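Gerthorpe Shared Workshop Opens Its Home-Built Robot Arm Project to the Public

Plans, parts list and software for the Temba arm are now free for anyone to download and build

GERTHORPE, November 2019 – The members of the Gerthorpe Shared Workshop are very happy to announce that Temba, the small desktop robot arm they have been designing, building, breaking and rebuilding together, is ready to be shared. The full plans, the parts list, the wiring notes and all of the software can be downloaded free of charge from the workshop's website, and anyone who would like to build one at home (or in a garage, or a classroom, or wherever there is a sturdy table and a power outlet) is warmly invited to do so.

Temba started in June as a conversation over coffee between two members, Kausar Janjua and Shahzad Yousafzai, who both wanted to learn about robot arms and had both been put off by the price of the ones in the catalogs. Kausar had spent years repairing sewing machines and knew a good deal about small motors and worn gears. Shahzad writes software for a living and had never held a soldering iron. They put a note on the workshop door asking if anyone would like to join in, and the project grew from there.

The arm is made mostly from 3D-printed parts, held together with ordinary screws from the hardware store, and driven by hobby servos of the kind used in model airplanes. It is meant to pick up light household things and put them somewhere else, which sounds like a modest goal until you have tried it. The first gripper was stiff and had a bad habit of flinging things across the room. The version being released has 2 soft rubber-faced fingers and a much gentler close, and it is the part of the design the builders are proudest of.

"I must have printed that wrist joint 20 times," said Kausar Janjua. "My family got used to the sound of the printer at breakfast. There is a box of failed wrists under my bench and I can't bring myself to throw them out, because every one of them taught me something, even if it was only to go to bed earlier."

Much of the testing has been done at home, on desks and kitchen tables, with whatever was in reach. The members settled early on using soft toys and cardboard boxes, which forgive a clumsy grip, and the task most of them start with is moving a plush toy into an open box. Cameras set up at different angles feed live views to the computer, so a builder can check the position of the toy from the front and from overhead on the same screen while the log messages scroll by underneath.
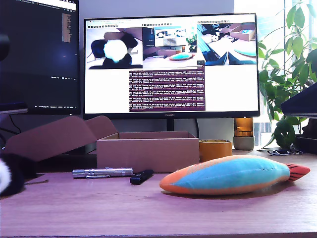

Getting those views to agree with one another took most of the fall. Bushra Bajwa took on the camera software and rewrote it from top to bottom, then rewrote a fair part of it again when it proved unhappy with bright daylight. The finished program comes to 3977 lines, comments included, and she has taken a lot of care over those comments so that a newcomer can follow along.

"Please don't be scared of it," said Bushra Bajwa. "Start with one camera and one toy, and get that working on a cloudy day. Then add the second camera. If you get stuck, write to us – we have almost certainly been stuck in the same place, and we like getting mail."

The workshop would like to thank Hervé Masson, who edited the building guide and tried out every step of it at his own dining table, and Anum Rind, who drew the diagrams.

Builders who finish an arm are encouraged to send in photos and any changes they make to the design. A version with a longer reach, nicknamed Favholm, is already being sketched out, and suggestions for it are very welcome.

About the Gerthorpe Shared Workshop
The Gerthorpe Shared Workshop is a member-run space with tools for woodworking, sewing, electronics and 3D printing. New members are welcome at any level of experience, and visitors are always free to stop in and look around during open hours.

Press contact
Anum Rind, Gerthorpe Shared Workshop
Interviews and visits to see the Temba arm can be arranged through the contact form on the workshop's website.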